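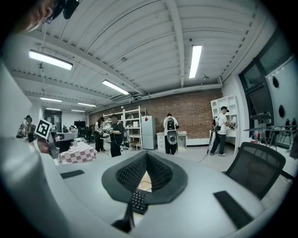 According to Liao, the first thing to go on a hand-held gripper is the pad, well before the linkage or the trigger, and a test that ignores the pads is a test of the paint. Liao has run hand-held units longer than we have, so the pads got a column of their own in our score sheet.

We compared two hand-held grippers over 7 days in a shared workroom: the Brarnow and the Dernine. Both are meant for recording manipulation data without an arm. An operator carries the unit, closes the jaws on an object, and the recorder logs jaw width and the view over the jaws. Pose comes from the headset and from printed markers. Neither product is new. Both had firmware updates before we started, and we froze the versions for the duration.

The task set was fixed at 32 objects, from keys and bottle caps up to a full one-liter jug. Each operator did each object with each gripper, standing, with the tool in the dominant hand. We scored a grasp as good if the object was lifted, held for 3 seconds and set down upright where upright made sense. Slips during the hold were logged separately from failures to close.

The two units differ mainly in how the fingers close. The Brarnow moves its fingers in parallel on a short rail. The Dernine swings them on a four-bar linkage, which keeps the pads nearly parallel through the middle of the stroke and lets them toe in toward the end. On paper the rail should be better for thin parts. In our runs the rail was better for coins and washers and no different for cards, where the operator's approach angle mattered more than anything the mechanism did.

Pad material had a larger effect than closing geometry. With a mesh-faced pad, slips on smooth plastic fell on both units. With a plain molded pad, the Dernine held its own on cardboard and fabric and lost the jug repeatedly. Swapping pads takes 2 screws per finger on the Brarnow. On the Dernine they are pressed on, quicker to change but inclined to creep under side load. We marked the seating line in paint pen and checked it at the start of each session.

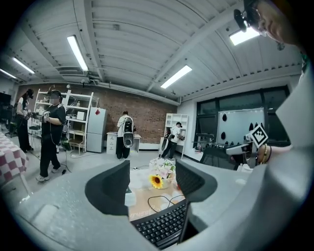
Marker tracking was the other source of trouble. A printed marker is cheap and needs no charging, but it has to stay in view and it has to stay flat. Cards held by hand drifted by a few degrees between takes, enough to show in the jaw pose after calibration. Markers on a rigid stick were steadier and got bumped more. We ended up recalibrating after any contact, which cost time and removed most of the scatter.

Jaw width readings were good on both units. The Dernine reads motion at the linkage, so its error grows near full closure, and a correction table from the manufacturer takes care of most of it. The Brarnow reads the rail directly and needed no table. Its trigger spring is too stiff for a long session. Operators complained after half an hour and began closing late, and the late closing is visible in the logs.

Data offload went through a Satton recorder in both cases. It dropped no files. Its clock ran slightly ahead of the headset clock, and we corrected the offset in software with a tap at the start of each take.

For small rigid parts, we would take the Brarnow with mesh pads and a softer spring. For mixed household objects, the Dernine is lighter on the hand and good enough once its pads are pinned. A second round with the gripper heads mounted on an arm is planned for November, using the same object list and the same scoring.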